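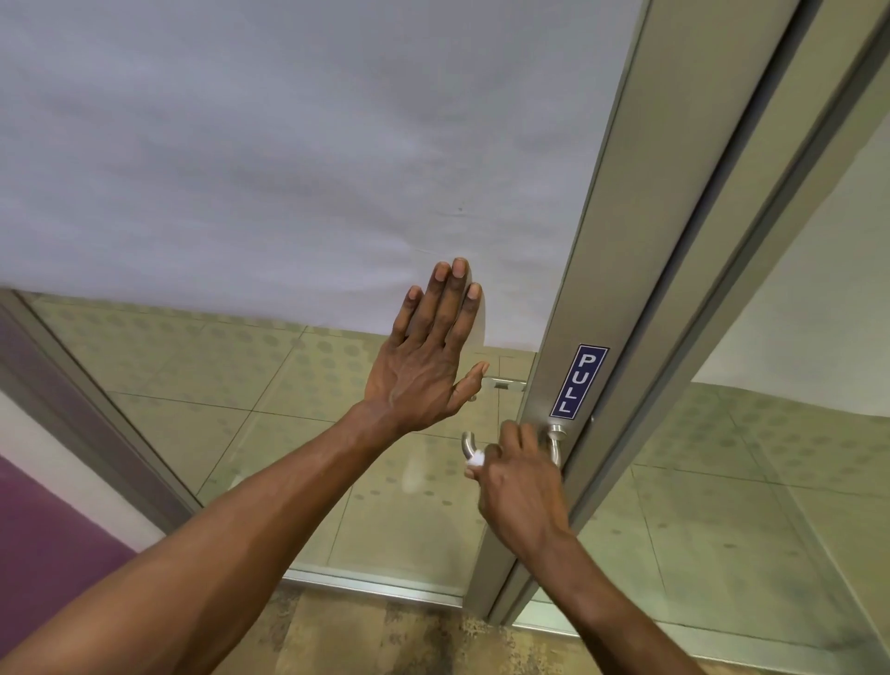 **Figure 3.** Two hands on a glass door, one pressed flat to the panel and the other on a curved pull handle.

Claims that door hardware tells people what to do are older than the evidence for them. The standard account holds that a flat surface invites a push and a graspable one invites a pull, and that errors follow when the two are mismatched. Weidemann's field notes from the Levow site were meant to supply that evidence, and they are cited as if they did. We are less sure. In Figure 3 the left palm is flat against the clear glass while the right hand holds a curved steel pull handle, and a second, horizontal bar can be seen through the panel on the far side. A coder working from the standard account would have to enter this as either a push or a pull. Neither code says much about what two hands are doing on one door, and the Levow scheme had no third option.

### 4.2 What the error counts can and cannot show

The Levow study reports 258 approaches, of which 20 were coded as errors. An error was any approach in which the first contact was "inconsistent with the hardware." That definition builds the conclusion into the measurement. A person who rests a hand on the glass before pulling is marked wrong, even if the door opens without delay. When Ostrowski recoded the same material using delay alone, 11 of the 20 errors disappeared. The remaining nine are too few to support a comparison between handle types, though the original report makes one anyway.

We also have doubts about the comparison building. Enodora was chosen because its doors had push plates on one side only, but it differed from Levow in other ways that matter at least as much: heavier closers, a steeper approach, and a lobby that filled up every morning before nine. Lower error rates there were credited to the plates. They could as easily be credited to crowding — in a crowd, most people follow whoever opened the door ahead of them and make no choice at all.

The Lloyd replication is often mentioned as settling the matter. It used four doors, all in one corridor, and regular staff made up most of the sample. People who use a door daily do not need to read its handle. We would expect few errors from them with almost any hardware, and few were found.

None of this means that handles have no effect. The Flustholm interviews suggest that first-time visitors do look for cues, although what they said they looked at was mostly signs, hinges and other people. Handle shape came up late and usually after prompting. Until first visits are separated from repeat visits, and first contact is separated from failed opening, we see no reason to treat the published rates as estimates of anything in particular.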